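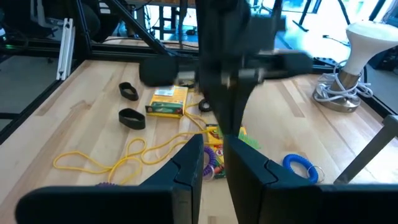 Nikmont will open a repair and packing room in Prullport in April, giving residents a place to fix household goods and box up spare parts for reuse. The room takes over the former Varela hardware shop, which has been vacant for three years. Work there is done at shared benches, and small parts are laid out loose on the surface before being sorted. On one butcher-block tabletop, two thick black rubber bands lay near a small cardboard box, mostly yellow with green and dark printing. Bands, boxes, clips and other odds and ends of that kind make up much of what is donated, according to Gleice Arruda, the Nikmont coordinator in charge of the project.

"People keep a drawer of this stuff for years and then throw the lot out when they move," Arruda said. "A rubber band in the right size can get a vacuum cleaner going again. We'd like to know what we have and be able to find it."

A trial collection brought in 1,262 small items from homes in the Prullport area. Each one was checked, matched with others of its type and given a place in a labelled drawer. Items in their original packaging are kept in it where possible, as the printing often gives a size or part number that is hard to work out otherwise.

The new room will have storage for 3,000 items and seating for 20 people at a time. Use of the benches will be free. Visitors who take parts away will be asked to write down what they took and what it was for — a record Nikmont plans to use when deciding what to collect next.

Reinaldo Mendonça, a retired appliance repairer who has been sorting the donations, said rubber parts were the most difficult to store. Old bands and belts can harden or crack, and he stretches every one by hand before it goes into a drawer.

"If it's brittle, it goes in the bin," Mendonça said. "I'd sooner have 900 good pieces than a wall full of rubbish."

Nikmont is accepting small household parts in the meantime, including fasteners, knobs, hinges, bands and unused packing boxes. Batteries, paint and anything with a damaged power cord will be turned away. Donations can be left at the side entrance of the old Varela shop during business hours, in a closed bag or box with the donor's name on it.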